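Why Is a Chip Bag So Shiny Inside?

Have you ever finished a snack, turned the bag inside out, and found a silvery lining looking back at you? Try it next time (shake out the crumbs first!). Your bag was built in layers, a bit like a sandwich, and every layer has a job to do.

The outside layer is a clear plastic film. The colors and letters are usually printed on the inner side of that film, so your fingers can't rub them off. Next comes another layer of plastic that holds everything together. Then comes the shiny part. It looks like kitchen foil, but in many snack bags it is a coating of real aluminum so thin that you could never peel it off in one piece. A sheet of ordinary paper is hundreds of times thicker!

What is all that shine for? It keeps out three things that spoil food: light, air, and damp. Leave a potato chip on a plate overnight and bite it in the morning. Bendy! The chip has soaked up water from the air in the room. Inside a sealed bag it can stay crunchy for weeks.

And the puffiness? Snack makers often fill the bag with a gas called nitrogen. Most of the air you are breathing right now is nitrogen, so there is nothing strange about it. It doesn't make oils go stale the way oxygen does, and it makes a good cushion for anything crumbly. 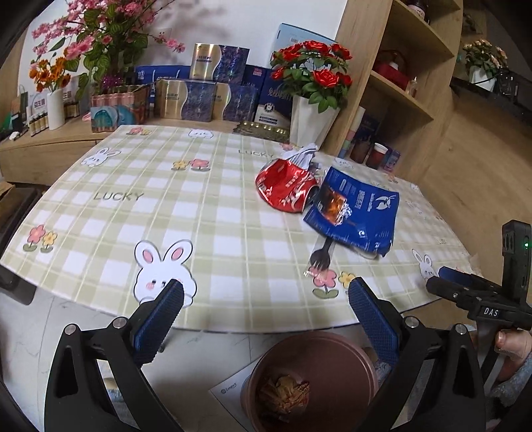
Tormod Engström
Science writer, Berge Children's Pages

Snack time is over on the rabbit tablecloth, and it's sorting time! Look at the crumpled red package. It is glossy, and its white letters have folded up along with it. The blue bag has a picture of food on it, which is a very old trick for making you hungry before you've opened anything.

Did you spot the black fork in its clear wrapper? Clear wrappers are handy because you can see what you've got without tearing them open. A fork doesn't go soggy or stale, so it can do without a shiny layer. It only has to be kept clean.

So where does all this stuff go? Layered bags are tricky. A recycling plant likes one material at a time: all paper, all glass, all one sort of plastic. When plastic and metal are pressed together so tightly, pulling them apart is hard work, and in many towns bags like these go in the regular trash. Some places do collect them separately, so ask a grown-up to help you look up the rules where you live.

A fork that is still sealed isn't trash at all. Pop it in a drawer or a picnic bag and it will be ready for potato salad.

Try the scrunch test

You need a clean, empty snack bag and a sheet of paper from the recycling pile.

Scrunch the paper into a ball as tightly as you can and let go. It mostly stays put. Now do the same with the snack bag. Crackle, crackle, and it starts to open up again, all by itself! Plastic film is springy, and it pushes back when you squash it. Kitchen foil stays scrunched, so if you have a used piece, test that too and see which one keeps the smallest shape after you've counted slowly to eight.

Write down what happened and try it with another wrapper tomorrow.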